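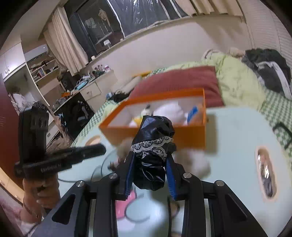
**Small soft goods: sorting before storage**

The May intake at the Hoarau store room was mostly small plush, pom poms and trim offcuts, delivered mixed in carrier bags. Ludivine Ferrand has asked for a written procedure so that the Nirnberg and Hitden branches box the same way.

Sort by surface first. Long-pile items (fluffy toys, pom poms) shed onto everything else and go together. Coated or shiny fabric is kept away from them, as loose fiber clings to it and is slow to pick off. Lace and fringed pieces are laid flat and folded once, trim inward. Beads and bracelets go in a lidded container, never loose among knits, where they snag.

Work from a cleared patch at the front of the table, with the open box behind it. Lift one item at a time, check it on both sides, then place it. Reaching over the pile drags the lower pieces along with the upper ones.

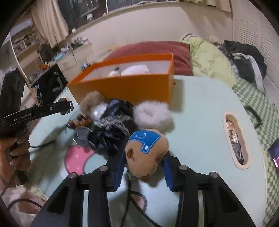 Marked plush is set aside before boxing. Brown stains on light pile are treated with cool water and a drop of plain dish soap, worked in with a cloth from the outer edge toward the center. Embroidered patches are kept as dry as possible; the backing can pucker. Air dry for 8 hours and brush once with a soft brush.

Cut fabric with a pinked edge needs no hemming for storage. Fold it with the edge outward so that fraying shows at the next check.

Food stays off the sorting table. Snack crumbs in a closed box attract moths and beetles.

Box labels carry the shelf number and the contents class only. Box 489 at Hitden was relabeled last month after being entered under coated fabric; it holds pom poms. Boxes 2639 and 2658 are still to be checked. Corrections to Quentin Jacquet by Sunday.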